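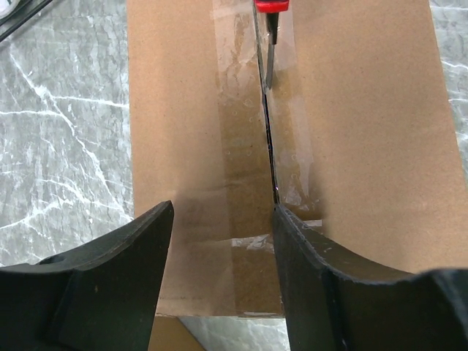 Small robot arm opening taped boxes with a blade, what rules do I need to follow?

Asked by Zyanya Ayala on Mar 12, 2018
Filed under: Workshop and small business > Automation
Viewed 544 times

Hello all, first post on here so be gentle please!

I do the goods-in side for a small mail order place in Clokanbridge (craft supplies mostly, we are tiny) and we've been trying out a robot arm for slitting the tape on incoming cartons. It's one of the small bench arms with two gripper fingers, sold as "collaborative", and the idea is that it runs a blade down the seam between the flaps and then a person opens the box and unpacks it. We get up to 400 cartons in a busy week and my thumb joints have had enough, so I'm very much in favour of the thing working.

My problem is that my boss keeps saying it doesn't need a guard because it's a collaborative arm and it stops when it touches you. I said well yes, but it's holding a knife. He said the salesman told him it was certified. I've looked at the paperwork and there is a certificate, but it only talks about the arm. There isn't a word in it about blades or boxes or anything you might put in the gripper.

So what I'd like to know:

Is there an actual rule against a collaborative robot using a blade with people standing near it? Or is it allowed if you do certain things?

Does the certificate for the arm cover us, or do we need something else?

And then the practical stuff, how deep should it cut, what do you do about boxes with staples in, who changes the blade and so on. I've written us a one page sheet but I made most of it up from common sense and I'd like to know what I've missed. At the moment it says: box flat and seam facing up, hands off the bench before pressing start, no leaning over to look, and tell me if the blade is chipped.

We're in the UK if that matters. Thanks in advance, I've gone round in circles on this with the search engine and mostly got adverts.

Edit: someone asked in a private message, the bench is up against a wall on one side and people can get to it from the other 3. There is a walkway behind whoever's using it.

3 answers

Keabetswe Zulu
Accepted by the asker

Hi Zyanya and welcome. You're right and your boss is wrong, but it's a very common sort of wrong so don't be too hard on him. I put in small cells like this for a living, mostly for packing firms, and I have this conversation at least once a month.

The bit that trips people up is the word collaborative. It gets used about the arm, as if it were a property of the arm like its colour. What matters is the job: the arm, whatever it's holding, the thing being worked on, the bench, and the people wandering past. The standards people usually point to are ISO 10218 (two parts, one for the robot and one for the robot system and how it's put together) and a technical specification that goes alongside called ISO/TS 15066, on working close to people. I'm not going to quote you clause numbers off the top of my head, get hold of them or get somebody in who has them. The gist for your case is that limiting force and speed is meant for bumps. The contact figures assume blunt, rounded things hitting you. A sharp edge will open up your hand at a force the arm wouldn't even notice, so "it stops when it touches you" gets you nowhere with a knife.

On your first question, I don't know of any rule that says never put a blade on a robot. Plenty of robots cut things all day. They just tend to do it where a hand can't get in while the blade's out.

Second question, no, the arm's certificate doesn't cover you. A bare arm is normally sold as what's called partly completed machinery, and the paperwork that comes with it is a declaration of incorporation. Have a look at the title of yours, I'd put money on it. Once you bolt it down, give it a blade and set it to work, somebody has made a machine, and that somebody has to do the risk assessment, the technical file and the CE marking for the whole lot. If you bought it in a box and set it up yourselves, that somebody is your firm. Then as the employer you've also got PUWER (the work equipment regulations) on top, which covers keeping people away from dangerous parts, training, maintenance and all that.

I know that sounds like a mountain. For one arm on one bench it really isn't, I've seen decent assessments for this kind of thing that ran to a few pages. What I'd do in your shoes:

Put a screen on the open sides. Clear polycarbonate panels are fine, tall enough that you can't reach over, with an interlocked door or a light curtain where the box goes in. The important part is how far away it sits. The arm takes a moment to stop after the curtain's broken and a hand moves quicker than you'd think, so the distance has to be worked out from the measured stopping time. Please don't just put it where it looks tidy. I once had to move a whole curtain back at a place called Madley for exactly that and it cost them their tea trolley route, there were complaints.

Think about how the blade is held. Two fingers squeezing a round handle is all right for trying things out on a quiet afternoon with everyone stood back. For running every day I want the tool in a proper holder so that it can't twist or drop if the air or the power goes. Ask yourself what happens to the knife if someone hits the emergency stop halfway down a seam, and then go and try it, with a blunt dummy in the fingers. A lot of grippers will hold on, some won't, and some will hold on until somebody clever presses reset.

Keep the blade covered whenever it isn't cutting. If it's parked, park it in something. A block with a slot in will do.

Set the depth by what's inside and how thick the board is. For tape over a plain seam you want hardly anything sticking out, just enough to go through the tape and a bit into the gap between the flaps. I fit a collar or shoe so it physically can't go deeper, even if the program thinks the bench is lower than it is. Boxes bulge and sag, so a depth that's only a number in the program will catch you out.

Sort the boxes first. Anything with staples or plastic strapping gets done by hand. Same for anything crushed or wet, or with the seam anywhere other than where the robot expects it.

Blade changes: named people only, arm locked off and not just paused, gloves on, old blade straight into a sharps tin. Write the names on the sheet.

As for your sheet, it's a good start. I'd take out "hands off the bench before pressing start" once the guard's up, as it's asking people to be careful where the machine ought to be doing it. While you haven't got a guard, I wouldn't have anyone running it with the knife in. Sorry, I know that isn't what your thumbs want to hear.

And do move that walkway if you possibly can, or at least get the door side of the guard facing away from it. People get nudged.

pavby_packing

We have one of these at Pavby and we run it without a guard and it's been fine. Just turn the speed right down, ours is set so slow you could go and make a brew. We use the little ceramic safety blades that don't cut skin so easily and I think that basically gets you round the rules.

Only bother we've had is the tape. The cheap clear stuff gums up the blade something rotten and then it drags and lifts the flap instead of cutting. Wipe it with a bit of white spirit on a rag every 100 boxes or so. Paper tape is much nicer if you can talk your suppliers into it.

 Keabetswe Zulu commented:
 Slow is good and I like the ceramic ones too, but please don't tell people it gets them round anything! They still cut, just less eagerly. If you've written an assessment that says the slow speed and that blade are enough for your bench then fair play, that's your reasoning and you can show it to an inspector. If you haven't, you've only been lucky so far. And can I ask who's doing the wiping, and is the arm locked off when they do it?

 pavby_packing commented:
 It's paused

 Keabetswe Zulu commented:
 Oh dear. Lock it off. Five seconds with the isolator, go on.

cervantes_maint

Can't add much on the law side, the first answer has it. I look after the machines at Cervantes and a few things from the day to day that might save you bother:

Write down what the program does in plain words and stick it in the folder with the date. When somebody changes the path or the speed they write that down too. We had a height changed by a well meaning lad on nights and it took us most of a week to find out why the contents were getting nicked. It was cushion covers, so you can imagine how cheerful the customer was.

Put the emergency stop where the person loading can hit it with either hand, and not behind the stack of empties. Sounds daft but go and look where yours is. Then test it at the start of each shift and tick it off, same with the interlock.

Shiny tape can be a pain if you're using a camera to find the seam. Glare off the overhead lights and wrinkles in the tape both look like edges to it. We put a matt shade over the lamp and that mostly cured it. If the camera isn't sure, make it give up and ask for a person. Don't let it have a guess with a knife in its hand.

Train your holiday cover as well. Every near miss we've had was in a week when the usual person was off.

 Zyanya Ayala commented:
 Thank you both (all three!) so much. I checked and it IS a declaration of incorporation, so that's that argument won. I printed Keabetswe's answer and left it on my boss's keyboard. He's agreed to take the blade off until we've had somebody out to look at guarding, which will probably be April now. The emergency stop was behind the empties, by the way. It's been moved.

 One more thing if anyone's still reading, does the screen have to be fixed to the bench or can it stand on the floor on its own feet? The bench is on castors.

 Keabetswe Zulu commented:
 Castors! Either get the bench fixed down or fix the guard to the bench so they travel together, otherwise your nice measured distance goes for a walk every time someone sweeps up. I'd fix the bench. And whichever you pick, the panels should need a tool to take off.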